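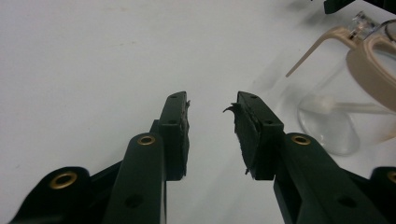

White tabletop, a few gray smudges.

I sold my mother's old house in Grekdale without an agent, and the thing that got me through it was the Gradex seller kit. I paid 70 dollars for it, plus shipping, and I went back and forth for a week before ordering (I am cheap, ask anyone). So, my thoughts, in case you're on the fence too.

You get a binder, two yard signs, a stack of sign-in sheets for open houses and a login for their pricing worksheet. The binder is great! It runs 66 pages and it's written in plain English, with a whole section on what to tell buyers about old repairs. I had no idea how much paperwork I'd be digging out for a roof patch from years back. My friend Sze-wing Yip borrowed it for a weekend and copied half the checklists for her condo.

The yard signs, meh. The stakes are thin and one bent the first time I pushed it into cold ground in December. I ended up buying a metal frame at the hardware store. The sign-in sheets are fine, they're sheets of paper.

The pricing worksheet took me most of an evening. You type in recent sales near you and it walks you through adjusting for things like a garage or a second bath. It wouldn't save on my tablet so I had to start over on the laptop, grr. I wrote to support and Tin-yau Chiu answered the next morning and was very nice about it, but the tablet thing still isn't fixed as far as I know.

One more gripe: the sample contract is general, and you'll still want a local attorney to read yours. Budget for that.

I'd give it 4 stars out of 5. If they ever sell the binder by itself, get that and skip the signs.

Posted 5/1/18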